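Budgeting for the second arm station

Most of this month has gone on a spreadsheet. The two-armed unit has been running against the hook panel since January, and I now have to say what a second station would cost before the rent review at the Padska unit. These are my notes, mainly so that I can find them again.

The arms themselves are the easy line. Skostard quoted for the pair with wrists and controller, and the price held for 90 days. Delivery was quoted at 14 weeks, so an order placed on the last day of the quote arrives well into the next quarter. I have put the deposit and the balance in separate columns for that reason.

Grippers are where I got the first budget wrong. I had them down as part of the arm and they are a consumable. Fingers wear at the tips, and thin plastic packaging is harder on them than I expected. Kimaro sells replacement fingers at 39 a set, before VAT. I have allowed one set per hand per quarter, plus a spare pair on the shelf.
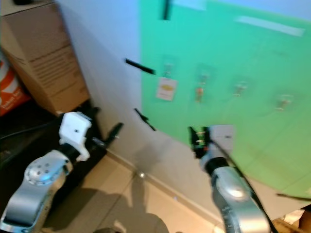
Right gripper holding a small item, left one open, hook panel behind.

Cabling needs its own line too. The first time round I bought to the straight-line distance and then found that a cable following a moving wrist needs a good deal more slack than that. Clips, sleeving and two spare leads came to nearly 400 by the end, all of it in small orders with postage on each. For the second station it goes in as one order.

The panel costs very little. Hooks, tape and a few small packaged goods can be bought locally in an afternoon. What does cost money is the time spent putting things back on the hooks between runs, and I have costed that at the same hourly rate as programming. It came out higher than the Kimaro line.

I also looked at a used pair from Drirnden. The purchase price was clearly lower, but the controller was a generation back and would have meant keeping two sets of software. I stopped there. If both stations matched the older type I might have gone the other way.

Still open: whether to fix the second stand to the floor, and whether the insurance wants a guard rail or will accept a marked area. I have asked about both. The rail is in the sheet as a provisional sum until I get an answer on Tuesday.

Contact | Copyright, all rights reserved | Back to top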